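关于我们

斯图克比(Sturkby)是一间做包装评测和整理课程的小工作室。说“评测”，其实我们对这两个字一直有点戒心。市面上的评测大多先收货、后夸货，末尾附一个购买链接。我们不放链接，也不收厂家寄来的样品，桌上的东西都是自己去超市、杂货店和文具店买的，小票留着，想查可以来查。

我们关心的事情很小：一只罐头、一个带盖的盒子、一瓶饮料，拿在手里顺不顺，放进抽屉占不占地方，用完以后还值不值得留。厂家喜欢在包装上写“易开”“防漏”“可重复使用”。写归写，我们照例不信，先放到桌上再说。

为什么是桌子

工作室里有一张铺蓝绿色绒面的桌子，圆角，绒面颜色已经不太匀。有人建议换成白色台面，说拍出来干净。我们试过，反光厉害，小圆盒一推就跑，最后还是换了回来。绒面也有毛病，容易沾灰，滚刷一天要过好几遍。谁要是跟你说某种桌面完美无缺，多半是卖桌面的。

桌上摆什么，没有太多讲究。常来的是厨房里和抽屉里那些杂物：肉罐头模样的小方罐，盖子颜色浅淡的圆角盒，装橙色液体的瓶子，印花小盒子，装零碎的透明小圆盒。它们平时不会出现在同一个广告里，但在一般人家的台面上，常常就是这么挤在一块儿的。

我们怎么做

每件东西先不看说明，直接用。开不了，再看说明。看了说明还开不了，就记下来。瓶子要竖着放，也要横着放，因为冰箱门里总有放不下的时候。盒子看盖子和底座合不合，看叠起来会不会滑。透明盒最占便宜，一眼能看见里面，可盖子上一有划痕，这点好处就打了折扣。

目前的记录册叫“尼沃夫”（Nivow），收了近70件日用品。数字不大，我们也不打算拿它吹牛。有的条目只有一句话：“跟旧款没有区别，只是贵了。”读者来信嫌我们刻薄，也有人嫌我们不够刻薄，两种信都留着。

关于整理课

整理课的教室在阿杰路（Adjei）的二楼，每期讲两个单元，一个讲厨房，一个讲抽屉。我们不教“一次整理，终身不乱”，没见过这样的人家。也不要求学员回去先买一套收纳盒，很多人的问题恰恰是收纳盒太多。上课用的都是普通东西，学员也可以带自己家的来，越难收拾越好。

课上常争论的是小盒子该不该留。点心盒、礼品盒、扑克牌盒，花纹好看，舍不得扔，过几年里面装的是什么，自己也说不清。我们的意见是先打开看，空的就别替它找用途。这条意见不受欢迎，至今没改。

接下来的事

另一个项目“迪尔库莱尔”（Dirkulell）是一份家用包装的长期观察，打算做到2029年。同一种盒子反复开合，隔一段时间再拿出来比较，看盖子松了没有，印刷掉了没有。能不能坚持到那一年，我们自己也持保留态度。中途如果停了，会在本页写明，已有的记录照样公开。

不接受冠名，不做年度榜单，也不颁奖。有厂家问过能不能在包装上印“经斯图克比测试”，答复是不能。欢迎来信指出我们看错、写错的地方，附上实物照片更好。课程报名在每年三月和九月，名额满了就等下一期。

联系我们 | 课程报名 | 勘误 | © 斯图克比工作室 版权所有 | 返回顶部
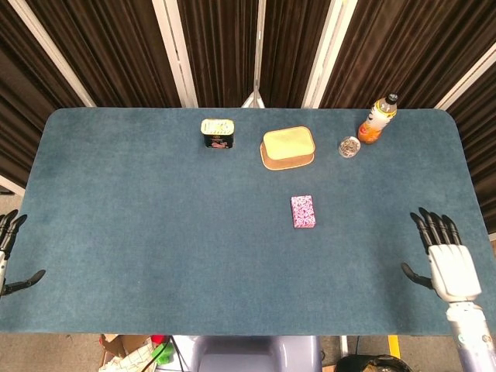 绒面桌上的罐子、盒子和瓶子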